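A Place for the Tea: Sorting Out a Shared Beverage Counter
Final report, Household Design Studio
Clarkley Hall kitchen group
10/22/24

Why we picked tea

Our assignment was to find one small spot in a shared home that doesn't work well, study it, and make it better without spending much money. Other groups went for closets and shoe racks. We went straight for the tea, and we are so glad we did!

Clarkley Hall has one kitchen for the whole floor, and almost everybody on the floor drinks tea. When we started in May the tea lived in its original cardboard boxes, shoved in the cabinet over the sink. The boxes were half crushed, the flaps were torn off, and a lot of the packets had escaped and were hiding behind the rice. People would buy a new box of peppermint when there was already an open one way in the back. It was a great problem for us because it was small enough to really dig into.

What we did first

We took everything out of the cabinet and laid it on the table. The total was 117 packets, which was a lot more than any of us guessed (our highest guess was 60). Then we asked people on the floor to fill out a short sheet asking what they drink, when they drink it, and what annoys them about the kitchen. We got 40 sheets back, and some people wrote on both sides.

The complaints were pretty consistent. People couldn't see what there was. They had to take down several boxes to get to one packet. Shorter residents couldn't reach the shelf at all without the step stool, and the step stool is usually in somebody's room. One person wrote "I just drink water now," which we took personally.

We also timed ourselves making tea the old way, from walking in to dropping the bag in the cup. The slow part was always the search. Boiling the water never held anyone up, because you can look for the packet while the kettle runs, but more than once the water was ready and we still had our heads in the cabinet.

Ideas we tried

Our first idea was a hanging fabric pocket chart on the inside of the cabinet door. It looked adorable in the sketch. In real life the packets slid down to the bottom of each pocket and the door wouldn't close all the way. We gave it four days.

The second idea was glass jars. Jars look wonderful and you can see the colors through them, but to get the one you want you have to dump out the ones on top. Also, one of our jars was a former pickle jar and we never fully got the smell out. The chamomile suffered.

The third idea was the one that stuck: a narrow wooden caddy with dividers, standing inside a bigger, low-walled wooden tray, right on the counter. We had read the Basham chapter on "open storage" in class, and the main point we took from it was that things people use every day should be out where hands already go. The Hegde reading was useful too. It talks about giving a group of small things one outer edge so they look like they belong together, and the tray does exactly that job. Before the tray, the caddy wandered all over the counter. Now it has a home.

How it is set up

The caddy has a tall end with a slot cut in it for a handle, so you can lift the whole thing and carry it to the table when people are over. We love this feature! It gets used way more than we expected, mostly on Sunday nights.

Packets go in two ways. Some are stacked up in the upper section, and the rest stand on edge in a row, like records in a crate. Standing them up was the big discovery of the project. You flip through the edges with one finger and pick by color, and you don't have to pull anything out to see what is behind it. 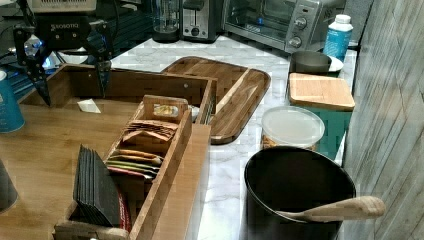 Figure 1. The tea caddy in its tray on the counter, with colorful packets standing on edge and brown and tan ones stacked behind them.

The tray is wider than the caddy on purpose. We wanted some floor space next to it for the odds and ends that collect around tea, and those filled in fast. A stack of flat black pieces stands on the left side of the caddy, and it keeps pretty well there with a bit of a lean. Cups can sit on the counter right beside the tray. We thought about adding a divider for the side space and decided to leave it open, so the floor can work out what it wants to keep there.

The light wood also looks really nice on the counter. Two of us wanted to paint the caddy dark green, and we took a vote, and the paint lost. Looking at it now, even the paint people agree the packets bring plenty of color by themselves.

What changed

We put the sheets out again after the new setup had been running for a while. The most common comment was some version of "I didn't know we had this kind." People were drinking the flavors that used to rot in the back of the cabinet. The hibiscus was gone in a week.

Duplicate buying slowed down too. We taped the shopping list next to the counter, and residents now glance at the caddy before they write anything on it. The step stool question went away completely for tea (it is still a live issue for cereal).

What still bugs us

Little bits of paper collect in the tray. Corners of torn wrappers drop in, and the low walls keep them there, so it needs a quick shake over the trash now and then. We tried a small dish for scraps, but it took up room and people ignored it.

The compartments are also sized for regular packets. Wide ones have to go in sideways, and tall ones block the view of their neighbors. If we built a second version we would make one section bigger and leave the others alone. Our plan for that version is called Ultia, after the name we scribbled on the first cardboard mockup, and the drawings are in the back of our studio binder with the measurements.

We would also like to try the same idea with spice packets and drink mixes. The hot chocolate people have already asked when it is their turn, and we told them next semester.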